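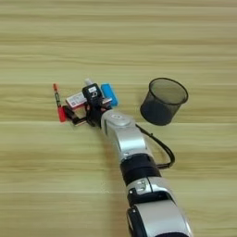 Grasp planner picks two objects as one
Perception and Planning board, October 2020

kestrel_loop
We run a tabletop sorting cell on the Drirkine planner, version 4. With items spaced out it behaves. Put a pen, a small carton and a marker close together and the segmentation merges two of them into one mask, so the planner goes for the middle of the merged blob. Over 398 attempts last week I logged 51 grasps that closed on more than one object. Depth looks clean in the logs. Has anyone sorted this without retraining?

tinplate
What's your cluster tolerance? The default is 8 mm, which is far too generous for stationery. We dropped ours in March and most of the merges went away.

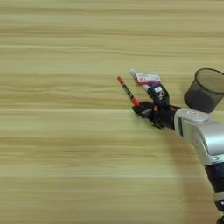 You will get the opposite problem if you go too low. A pen with a coloured cap comes back as two objects, cap and barrel, and the planner tries for the cap on its own. Ours is at 4 mm and I still see that now and then.

kestrel_loop
Still on the default. I'll try 4.

mudlark
I don't agree that it's a tolerance problem. Even with perfect masks the planner scores each grasp against its target and only checks the neighbours for collision with the palm. The fingers aren't in that check unless you switch on the full hand model. So it will happily sweep a finger through whatever is next door.

tinplate
The full hand model makes planning painfully slow, though. Not much use in a sorting cell.

mudlark
Slow is better than picking up the wrong things. You can limit it to the last bit of the approach.

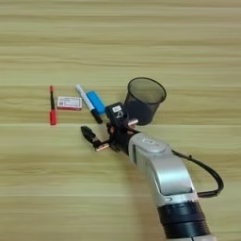
Floor Vandenberghe
Member, Skodero integration team

You're both partly right. We had the same fault on a De Smet line. Change the tolerance first and rerun the same layouts, then turn on finger checking for the final approach only. If you change both together you won't know which one helped. Also check that the gripper width in your config is the outside width with the fingers open. Ours had been copied over from Zadeck and was the inside width.

kestrel_loop
Just looked and mine is the inside width as well. Will fix that before I touch anything else and post the new logs.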